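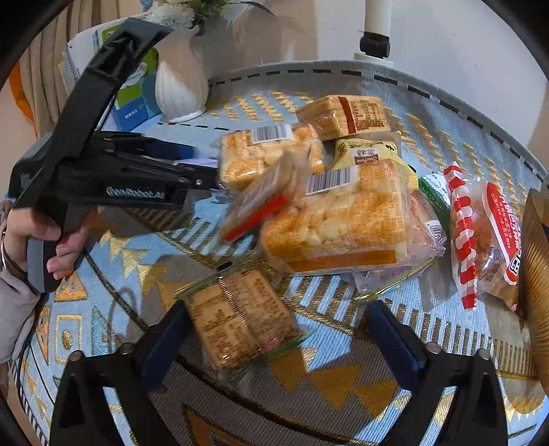 Left-hand gripper at the package pile, from the other gripper's camera.

To: pedier-perception mailing list
Date: January 23, 2024
Subject: Re: Instance splits on clear film, and the thin-object filter

> We are running Pedier 3 with the default segmenter on tabletop
> scenes. Single items on a plain surface are fine. As soon as the
> packages touch, the mask for one loaf leaks into the next. Is there
> a setting for this, or do we need to retrain? Also, narrow objects
> vanish from the candidate list even when the mask looks right.

You have two separate problems. I would fix them in this order.

1. Mask leakage between wrapped items

The default segmenter merges regions by color distance and depth continuity. Clear film defeats both. The color you get is mostly the bread behind it, and the depth channel returns either the film, the bread or nothing, depending on the angle. Two loaves with similar crust and no depth step between them will be merged.

Set merge.depth_weight to 0 for pixels flagged as invalid or low confidence, and turn on the edge prior. The edge prior picks up printed bands, label borders and crimped seams. A barcode label is useful as an anchor: it is flat, opaque and matte enough to give a stable normal. Do not let it become an instance of its own, though. Labels should be children of the package mask, and the Rumari exporter will keep that relation if you pass the parent id.

We retrained on 3,468 labeled masks and kept 500 more for validation. The edge prior alone removed most of the merges on our validation set. Retraining helped mainly with packages that are partly hidden under others. Frames with motion blur on the held item should be excluded from mask training but kept for tracking – the tracker needs them.

2. Thin objects dropped before planning

The candidate filter rejects any mask whose short side is under a fixed pixel count. It runs before the planner sees anything, so the log shows no failed grasp, only a missing candidate. A stick sachet lying on a patterned cloth is the usual victim. If its far end runs under another package, the visible part is shorter still and the fitted axis can swing toward the neighbor.

Replace the fixed limit with the aspect-ratio test in Gurkivero and fit the axis on the visible part only. Then lower filter.min_score to 70. Cast shadows from the fingers are a second source of error here. They move with the tool, so mask them using the projected finger model and not by intensity. 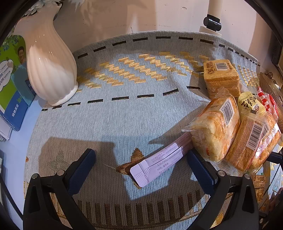 3. Checking the result

Replay a recorded session with the planner disabled and write out the candidate list per frame. Compare the ids across consecutive frames. An id that flips between two adjacent packages means the merge step is still wrong. An id that comes and goes on a narrow item points to the filter.

The Sun branch has a replay script that does the comparison and prints only the changes. It does not read the older log format – convert first.

If you still see leakage after step 1, post the config and one raw depth frame to the list. The color frame on its own is not enough to tell which stage is failing.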